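1 July 2020
Nurthorpe Domestic Automation Group, working paper

4. Drinks service as a test of household competence

4.1 Choice of task

Much of the published work on household machines reports single actions: picking up a block, opening a drawer, pressing a switch. Such results are useful, but they say little about whether a machine could be left to carry out a chore. We therefore chose the serving of a drink as our main test. It is a chore most adults perform without thought. It requires one hand to steady or guide a vessel while the other does something different, and an error leaves a visible mess.

The trials were held at the Nurthorpe site between September and the following spring. The same work surface was used throughout, with a metal tray set into the top. Cups were drawn from ordinary kitchen stock. We did not permit the use of vessels made specially for the machine, as had been done in the earlier Cartwright study, where a wide collar was fitted to each cup to help the fingers close. Performance with the collar was good, and fell sharply once it was removed.

4.2 Conduct of the trials

A total of 737 attempts were recorded. Each was judged on whether the drink was served, whether any liquid was spilt, and whether a member of staff had to step in. Attempts stopped by a fault in the building supply were struck out before judging and do not appear in the total. The control software was supplied by Clelix and was left unchanged for the whole of the series, although a later version became available during the winter.

The two arms were controlled together. In our first plan each arm was to finish its part before the other moved, but this made the work so slow that the comparison with a person lost its meaning. Joint movement was faster and brought its own difficulties, chiefly where both hands had to work close to the same cup. The planner allowed a clearance between the hands that was often larger than the task itself could bear.

4.3 Remaining difficulties

Glass gave more trouble than any other material. Clear walls were poorly located by the depth sensor, and a polished surface beneath the vessel made matters worse, as reflections of the hands were at times taken for the hands themselves. Matt cups on a matt surface were handled with far fewer stoppages. We do not regard this as a reason to exclude glass from the test, given how common it is in the home.

Cleaning was the second difficulty. Serving a drink is followed, in any real kitchen, by rinsing the cup and wiping down, and neither was attempted. The Plukach trials did include wiping, on a flat counter with no recess, and reported that it took longer than the serving. Our view is that the present equipment can perform the central part of the chore under supervision, and that the chore as a whole remains beyond it.

Figure 2. Two-arm work at the serving station, with the fingers of one gripper inside a ribbed glass cup on the inset tray. 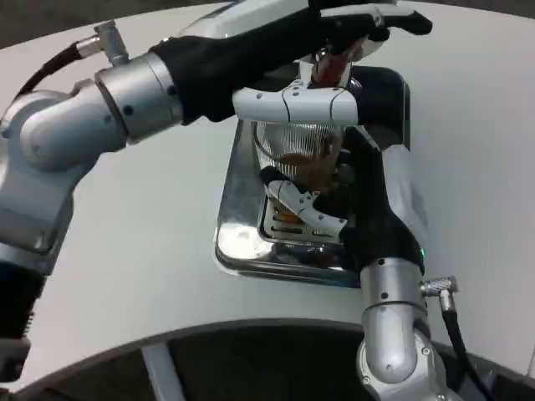

One reader of the draft replied that supervision was the whole question, and that a kitchen machine which must be watched saves its owner no time, however neatly it holds the cup. The same reader asked that the number of times staff stepped in be printed beside the number of drinks served.

Related items
Wiping and rinsing: notes on the Plukach trials
Collared and plain cups: the Cartwright study revisited
Clearance between hands in shared work areas
Locating clear vessels on polished surfaces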